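Home Topics Books & Paper Desk & Office Ask Log in

We use cookies to keep you signed in. Accept / Manage

Paperbacks and hardbacks sharing a desk file organiser - will the spines go wonky?
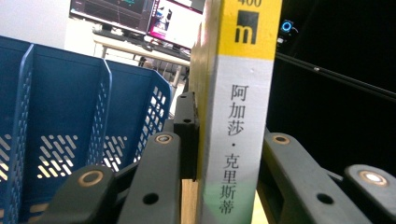 Posted by aravena_reads

I've run out of shelf and my books have started creeping on to my desk. At the moment I've got a blue plastic file organiser that was meant for paperwork, and I'm thinking of giving up on the paperwork and putting my Agatha Christies in it instead. They're Chinese editions (I'm learning, slowly, and murder helps) and the pale spines show every mark. The longest one is 834 pages, a collection of several novels, and it already leans if I leave it alone for a week.

So do I stand them up in the slots, or lay them flat? And will the plastic rub? The desk is next to a window in Kasthorpe, so we get sun from breakfast until 11ish.

Kettle_and_Ink

Upright is fine as long as they're properly upright. It's the leaning that does it, the pages slump and drag the spine round with them. I'd fill each slot so nothing can tip, but you should still be able to slide a book out without tugging the top of the spine. Your 834 page monster I would lay flat, on its own, with nothing on top.

I'd worry more about the window. I had a row of yellow spines on a sill in Anstead and by July they were the colour of weak tea - gutted! Turn the organiser round so the spines face the room, or move it to the shady end of the desk. Mine is 47 cm from the glass now and I still pull the blind down when I go out.

For rubbing, cut a bit of plain card and drop it in the slot. Takes two minutes.

mossgreen20

just get a shelf mate

pagesandpegs

Agree about the sun. I don't agree that file organisers are fine for ever though, the dividers on mine (an Ornura one, had it years) bowed outwards once I'd loaded it with hardbacks, and then everything leaned anyway. Paperbacks were no bother. Weigh a few on the kitchen scales if you're keen, my small ones come out at 235 g each and it copes with those.

For marks on pale covers I use a dry, soft cloth and leave it at that. Don't go near them with a wet wipe, I lost a bit of lettering that way and I'm still cross about it.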